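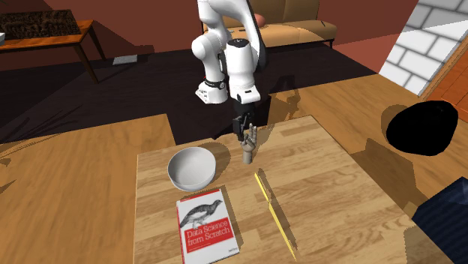

FOSTERO BRINGS ROBOT ARMS TO THE FLATALTHORPE RETURNS ROOM

Wednesday, December 16, 2020

FLATALTHORPE -- Fostero, the second-hand goods and book returns firm, is to put 2 robot arms to work in its Flatalthorpe returns room, after a long run of trials in simulation. First arm goes live after the holiday shutdown. Second to follow once the night shift has had its training.

The arms will take on mixed sorting -- the odds and ends that come back in house-clearance boxes. Bowls, paperbacks, pencils, ornaments. Until now every piece has been picked out by hand at the long benches, often by people on their feet for a full shift.

All 82 staff at the site keep their jobs and their hours. That was agreed in writing before any kit was ordered.

What changes for the team

Bench staff will move to checking and grading, which pays at the higher rate from day one. Lifting out of deep crates goes to the arms. Shift times stay as they are. Breaks stay as they are. Anyone who would rather stay on hand sorting can, and the two benches nearest the loading door are being kept for it.

Each arm has a named minder on every shift, picked from the present crew. Minders can stop the arm at any time and do not need to ask a supervisor first.

"People were worried and they told us so," said Lena Tomaszewski, site manager at Flatalthorpe. "Fair enough. We sat down with every shift. The crate lifting was the thing they wanted rid of, so thats where we started."

Trials on screen first

The sorting software, called Jirnero, was tried out on rendered tabletops before any arm was bolted down. White arm, black two-fingered gripper, ordinary household things set out on pale wood: a round bowl, a copy of "Data Science from Scratch", a yellow pencil, a small jointed mannequin hand. The team ran 248 different layouts. In 187 of them Jirnero cleared the table with no help. The rest went back to the bench staff, who said what they would of picked up first and how.

"Thin things lying flat are a pain, for us as well," said Damian Wieczorek, who has sorted at the site for years and will be one of the first minders. "A pencil you sort of roll. A big book you slide to the edge. We wrote all that down and they used it."

Training

Minder training runs over the new year in the upstairs room at the Krajewska building, across the yard. Paid at normal rate. Night staff get there own sessions so no one has to come in on a day off. Sign-up sheets are by the clocking-in machine.

Press visits by arrangement with the Flatalthorpe site office -- flat shoes please, and allow time for the safety talk.

ENDS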